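Thursday, bench diary: the Skorka kit, second week

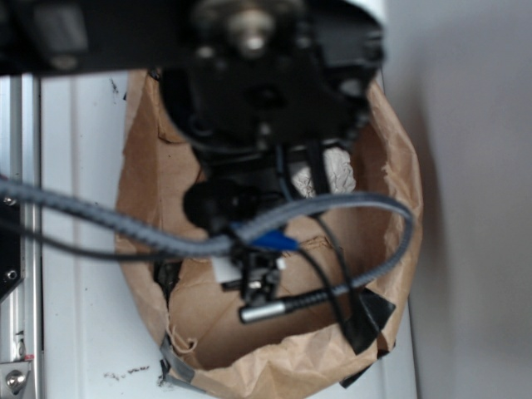 Page last changed: Thursday, 4:42 p.m.

Paper bags again. I had meant to be done with them by now and on to the plastic tubs, but the Skorka kept me on bags all morning and most of the afternoon.

I got in a little after 8 and ran the homing routine. The kit wants this every time the power has been off, and the manual puts it on the last page. The arm went to its park position without complaint. Last week it stopped short twice and I had to clear the fault from the laptop. I have changed nothing except the power strip, so I will write that down and leave it.

The job for the day was reaching into an open bag from above, closing on a wad of white paper, and lifting it out. The Bollelura people list this as a standard task for the kit. It is in the brochure under "soft packaging." What the brochure does not say is that the bag has to stay open by itself and stay where it was put. A new kraft bag does neither. I tore the top down and folded it back until the mouth was wide enough for the gripper, then taped the rim, gray duct tape on one side and black on the other. That used up the first hour.

The bag goes on the white surface between the wall and the aluminum frame. There is grit on that surface again. I wiped it Monday and will have to wipe it again.

First try, the gripper closed too high and came up with nothing. Second try, it had the paper and let go at the rim. After that I lowered the approach in small steps and it got better. By lunch it was lifting the paper out more often than not, as long as the wad was near the middle. When the wad sits up against the side, the fingers push the bag wall before they get to it, and the wall wins.

The cables are my main complaint, and they will go in the review. The gray braided one is stiff and makes a big loop by the wrist. There is a thinner black one that hangs down near the gripper, right over the opening. On a hard box that would not matter. On a paper bag, anything that brushes the rim can shift it. I tried a tie on the black cable and took it off again -- the wrist could not make its full turn. Bollelura sells a cable guide separately. I think a kit at this price should come with one.

The price, for my own notes: 3,529 for the kit as it came to me, 3,669 with the guide and the longer warranty. The James kit we looked at in January cost less, but it came with no wrist at all, so the two are hard to compare. I never got a firm quote out of Zomham.

Good points, to be fair to it. The wrist is solid and I have not had to retighten a screw on it. The blue connector is easy to find by color when I am bent over with my head beside the frame. The software saves each approach height under its own name, and I was able to go back to the one from before lunch after I made things worse at 2:00.

Support answered my question from last week. I had asked how to set a softer close for thin materials. The reply was polite and told me to update, which I had already done. I wrote back with the version number and have heard nothing more.

I logged 42 tries in all. The sheet is in the binder with the approach heights in the second column. Some of the early ones are in pencil and need copying over.

Tomorrow I want to try the same bag with the wad pushed into a corner on purpose, then a fresh bag with no tape at all. I expect the second one to go badly, but the review ought to say so either way. Need more duct tape before then, and a cloth for the surface.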